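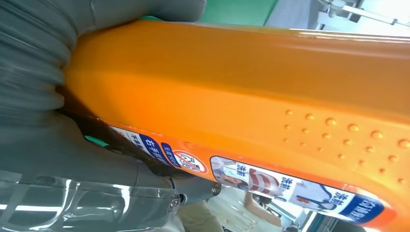 Raised dots molded into the side of an orange plastic bottle.

2024-08-17
By the Celtura staff
3 min read

The owner of Grondberg, a small packaging studio, spent nine years designing bottles before she opened her own shop. Most of her work is for soaps and cleaners sold in grocery stores.

"People pick up a bottle with wet hands," she said. "That's where I start. The color and the label come later."

She keeps 400 sample bottles on shelves behind her desk. Many were bought on trips, and she often can't read the labels. "I don't need to. I close my eyes and hold it."

Her current job is a refill bottle for Fiore, a dish soap brand. The first version had smooth sides and a narrow neck. Testers in April kept squeezing too hard, so the neck was widened and the wall made thicker near the base. The change added five weeks to the schedule.

"The client wasn't happy about the five weeks," she said. "I wasn't either. But a mold is expensive and you live with it for a long time."

The first run will be 4,000 bottles. She would like to see more people keep them and fill them again, though she doubts a good shape is enough. "Price does most of it. If the refill costs the same as a new bottle, they'll buy the new bottle."

Asked which bottle she uses at home, she laughed. "A glass jar with a pump. The pump sticks."

Comments (3)

mapleporch: Please make the caps easier for arthritic hands too.

dd_kitchen: Which stores will carry the Fiore refills?

Tinsmith: My pump sticks too. Hot water helps for a while.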